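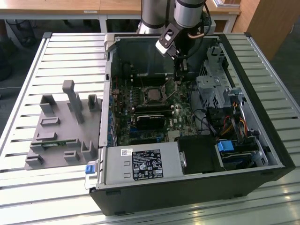
Open computer case on the worktable

Youth grant in Kurnutberg - who was really chosen?

dristo_resident
The district office published the list for the youth skills grant. 1309 young people applied and 13 received it. I don't say the program is bad, my cousin is 19 and he needs exactly such help. But I would like to know how they were selected. The notice says only "by the office of the deputy." Is there some scoring we can read?

Ostapchuk
There was an interview in January, I was there with my son. It took 5 minutes per person. He was not chosen, but the questions were fair in my opinion. They asked what trade he wants to learn and if he can travel to Diltard for the classes.

millroad6
Fair questions, maybe. But 6 of the winners live in the same ward, and it is the ward where the deputy has his strongest vote. You find this normal?

Ostapchuk
I did not write that it is normal. I wrote what I saw at the interview. 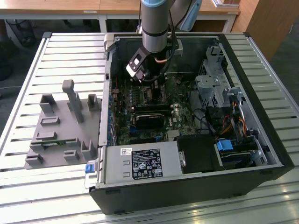
Also the bus to Diltard goes only from that ward, so it is possible that the others said no to the travel question. My son said "maybe" and I think it was a mistake - he should have said yes and we would find some way.

millroad6
Then the office should pay for a bus from Dristo too. If you need a car to get help, the help goes to families who have a car.

dristo_resident
With this I agree. I will send a written request for the scoring sheet. They must answer in one month, if I understand the rule correctly.

kb_reader
You understand it correctly, but ask for the list of travel refusals also, without the names. Last year I asked only for the scores and received one page with numbers and no explanation.

dristo_resident
Thank you, I will add it to the letter tonight.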